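3. Setting and data collection
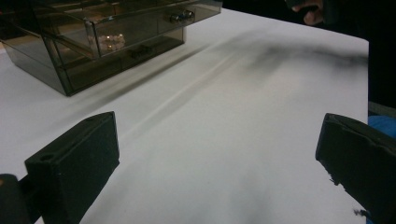
Primary Care Access Group, Department of General Practice, Pivgate Campus

Figure 1. Desk organizer on a white tabletop.

3.1 Participating clinics

The study was carried out in four general practice clinics that share a patient records system but run their own front desks. All four had offered online booking before the study began. Three required patients to register in person with photo identification; the fourth, the Türkmen Street clinic, accepted a registration form by mail. Same-day appointments were released at 8:00 a.m. at every site, and telephone lines opened at the same time.

Nurse appointments were handled differently from physician appointments. At two clinics, immunizations, blood pressure checks and dressing changes could be booked only by phone or at the counter. We kept these bookings in the data set but analyzed them separately (Section 4.3).

3.2 Booking records

We extracted all appointment requests logged over a period beginning in April and ending when the Viltix telephone system was replaced. After removing duplicates and test entries, 2,585 requests remained. Each record gave the channel used (telephone, counter or online), the time of the request, the type of appointment and the wait in working days. Requests that did not lead to a booking were logged only if the receptionist entered a reason code, and the practice of entering codes varied between sites. Unmet demand is therefore likely to be undercounted — most of all at the busiest desk.

3.3 Patient survey

A paper questionnaire was offered at the counter to adults arriving for any appointment. It asked how the appointment had been booked, how many attempts had been needed and whether the patient held an online account. We handed out 900 questionnaires and received about 200 back. Patients who had never managed to get an appointment could not be reached this way.

The questionnaire was available in English, French and Turkish. Zerrin Ağca and Hüsnü Duman prepared the Turkish version, and Songül Saraç checked it against the English wording.

3.4 Analysis

Waits were compared across channels using medians, as a small number of requests for routine reviews had been booked months ahead. Free-text answers were coded by Vignesh Chacko and Eirini Makris working independently, with disagreements settled by discussion. Records from the Stukine clinic for the week of its office move were left out of the time-of-day analysis.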